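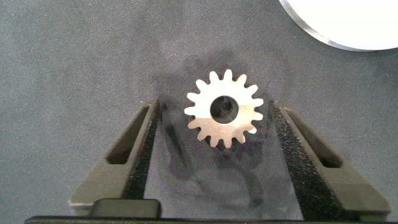 Glaze notes, Friday. Batch 238, the satin base with the Ellex frit swapped in.

Sieved the batch twice through the fine mesh because the first pass left grit on the rim of the bucket. Most of it was undissolved bentonite. Next time mix the bentonite dry with the silica before any water goes in. Mhairi told me this in March and I wrote it down then too.

Tiles are the usual L shape, cut from the Lindsay white stoneware, with the foot left bare. I also did a few in the iron-speckled clay from the reclaim bin, but that bin has had all sorts in it and I would not trust the result for anything except a rough look. Marked the backs with oxide and a thin brush. The wax resist beaded up on the feet that were still damp, so those got wiped by hand.

Application: two dips on the top half, one on the bottom. Bucket was thick at first. Added 367 g of water in small pours until it drained off the tile without leaving a curtain. Should have weighed the bucket before starting and didn't, so the gravity figure is missing for this one.

Firing: the Zollik kiln, middle shelf, same schedule as the last batch with a 10 minute hold at the top. Morven had the lower shelf for her planters. The lid seal is getting crumbly on the hinge side and I put a strip of fiber over it. It needs a proper repair before the next full load.
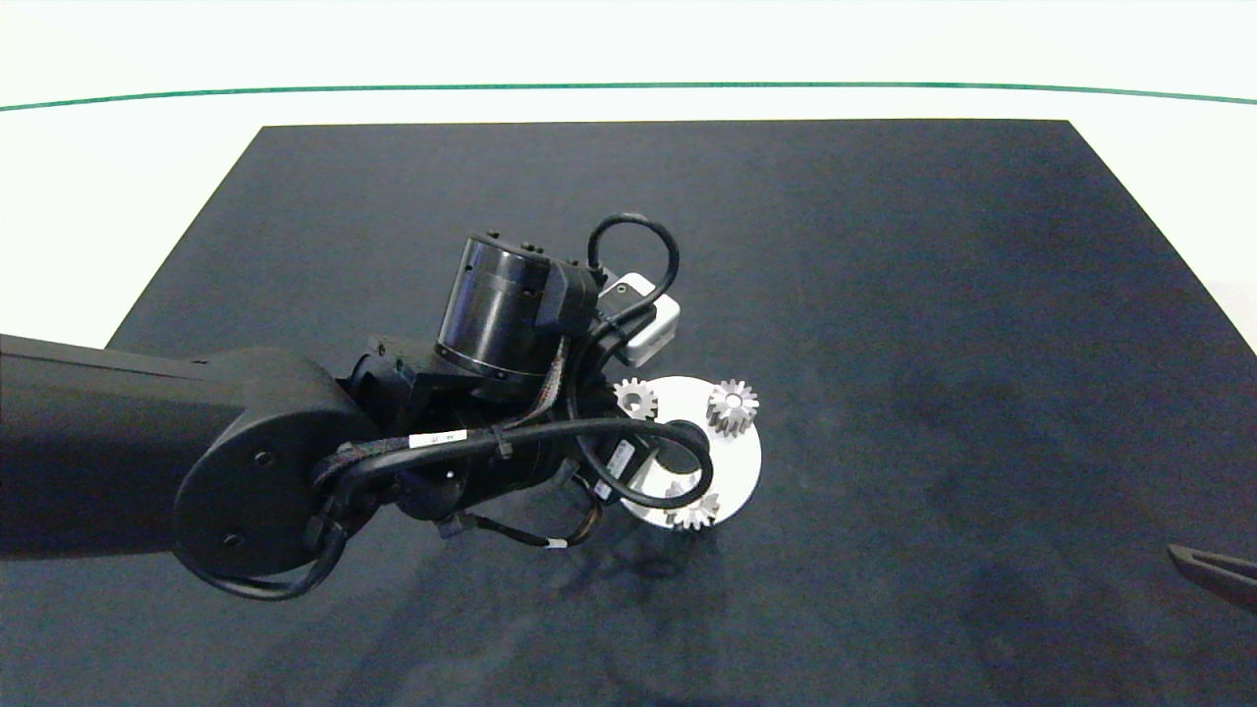

Page last changed: 26 November 2021, M. Dunbar

Results, unpacked this morning. The single-dip half is dry and a little chalky. The double-dip half is smooth, with a few pinholes near the break. No crawling on the Lindsay tiles. Two of the reclaim tiles crawled badly at the corner, which could be dust, could be the wax. I ran a fork across the good ones and it left gray marks that came off with cleanser. Vinegar test is set up on the windowsill, half a tile in the jar, leave it until Monday please.

Cobalt is still too strong. Even at the low end it comes out like a cheap bathroom tile, and Morven agrees. I want to cut it and add a little more iron and rutile to dull it down.

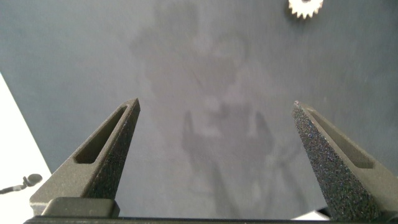 The color we are after for the Kekwood order is a quiet slate with no shine on it at all. Their sample chip went missing from the drawer, so we have been arguing from memory. The blue-gray of the work surface in the photo is close, matte in the same way, though I would take it a shade darker on the outside of the bowls. Mhairi thinks it will look dead next to food. She may be right about the plates, so line blends for those go in the next firing with the clear liner beside them.

To do: order rutile, find the sample chip, clean the sieve properly, reweigh the bucket.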